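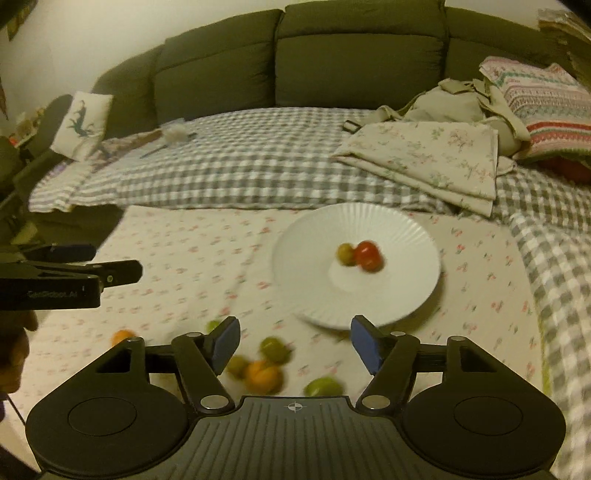 Kulap Somboon
Member, Kitchen and Pantry board

Padora > Food Storage > Fruit and Tomatoes
December | Posted by Kulap Somboon
2 min read

Can mandarins and unripe tomatoes share a plate?

I buy small mixed fruit by the bag, roughly 600 grams at a time, and spread it on a clean printed cloth to sort it. Red tomatoes go on the ribbed white plate. So far a yellow-green one has gone on with them, on the theory that it will color up in company. The orange and green fruit stays loose on the cloth until I decide what to do with it.

My questions are whether the ripe tomato does anything for the greener one, and whether mandarins can go on the same plate. The room is warm in the evening and I would like to avoid the refrigerator if possible.

Quentin Courtois
Regular contributor

Ripening tomatoes give off ethylene, and a mature green tomato responds to it. On an open plate most of the gas drifts away, so the effect is small. A closed paper bag works better. Check it daily and take out anything soft.

One caution: some varieties are yellow-green when fully ripe. Press gently near the stem end. If it gives, eat it.

Mandarins do not ripen further after picking. They can share the plate for a day or two, but ethylene can fade the green on the stem end and age the peel. For anything longer, keep them separate and cool — the crisper drawer is fine, in an open or perforated bag. In a warm room I would expect 5 days before the skins start to dry.

Kulap Somboon
Reply

Thank you. The plate now has a mandarin at the front with a red cherry tomato and a small yellowish-green one behind it. I will eat the mandarin first and bag the green one on Sunday. 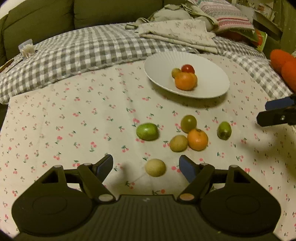 Graserura
New member

I keep everything in one bowl and never had a problem. Wash it when you eat it, not before. Potatoes should go in a dark cupboard though, away from the fruit.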